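# Wendska Household Bench

The **Wendska Household Bench** (usually just "the Wendska bench" or, among the people who run it every day, "the Wendska") is a set of simulated household tasks used for comparing robot hands, wrist mounts, viewing angles and arm controllers before anybody commits to buying or building the real hardware. It grew out of a small test program at the Grerkby workshop, where the first version had a single room and one drawer, and it has been growing in a friendly, slightly untidy way ever since.

## Background

The Grerkby group had been comparing grippers on a physical tabletop for a long while, and the trouble was always the same one: swapping a hand took most of a morning, and by the time the second hand was bolted on, the objects had been moved, the lighting had changed and somebody had borrowed the good cable. A simulated room can be put back exactly as it was, which makes for a much fairer contest. The first release went out in February with 300 starting layouts, and the present one has 2000.

Early layouts were built around a kitchen counter. Later ones put the objects down on the floor as well, which asks a good deal more of the arms, as they have to reach low and forward and still leave room for the wrist to turn.

## Rooms and objects

Each layout is a furnished room with a piece of storage furniture and a handful of everyday things placed near it. Food items, small appliances, houseplants and printed boxes are all in the object library, and they were picked for their differences in shape. A tapered vegetable rolls away from a careless fingertip, while a box will sit still but wants a decent grip on two flat sides. Floor coverings vary too, and the heavily patterned ones are there for the sake of the vision systems, which have an easier life on plain surfaces.

Drawers get special attention. A hand that does beautifully on an open floor may be hopeless once it has to come down between two wooden side walls, and a drawer left open becomes something the forearm has to steer around for the rest of the run.

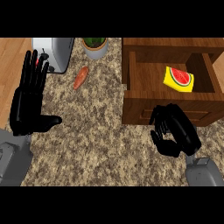
The two arms are scored together as well as separately, and this is the part of the bench that newcomers tend to find the most surprising. A controller can have very good manners with one arm and then forget all about the other, leaving it hovering in the way of the next reach. Runs are therefore marked down for contact between the arms and for any contact with furniture that the task didn't call for - a gentle brush counts for less than a solid bump, but both go on the sheet.

## Hands and controllers

Three kinds of hand are supported: a plain two-jaw gripper, a three-finger gripper, and a five-fingered humanoid hand. All three are fitted to the same forearm model, so that a difference in score comes from the hand and the way it is driven. The five-fingered hand has the widest range of grasps and also the widest range of mistakes. Its thumb in particular needs careful setting up, and many first attempts close the fingers nicely around nothing at all.

Two controllers come with the bench. The Pichler controller plans a whole reach in advance and then follows it, and it is steady and rather easy to understand when things go wrong. The Wurwood controller corrects itself as it goes along from the camera view. It copes better when an object has shifted, though it can dither near the edge of a drawer in a way that tries the patience of anyone watching.

## Published comparison

The best-known comparison used the five-fingered hand and ran each controller once through all 2000 layouts. Pichler completed 686 of them and Wurwood completed 1514. Much of the gap came from layouts with an open drawer, where Pichler's planned path often ended a little short. The Pichler side has pointed out, quite fairly, that its settings were the ones shipped by default and that no tuning was done for low reaches.

## Limitations

Simulated contact is kinder than the real thing in some respects and harsher in others. Soft produce is treated as rigid, soil in plant pots does not spill, and the fingertips have the same friction from the first run to the last. Users are advised to treat the scores as a way of ordering candidates, and to keep a physical trial in the budget for the two or three that come out on top.

## See also

- Pichler controller
- Wurwood controller
- Grerkby tabletop trials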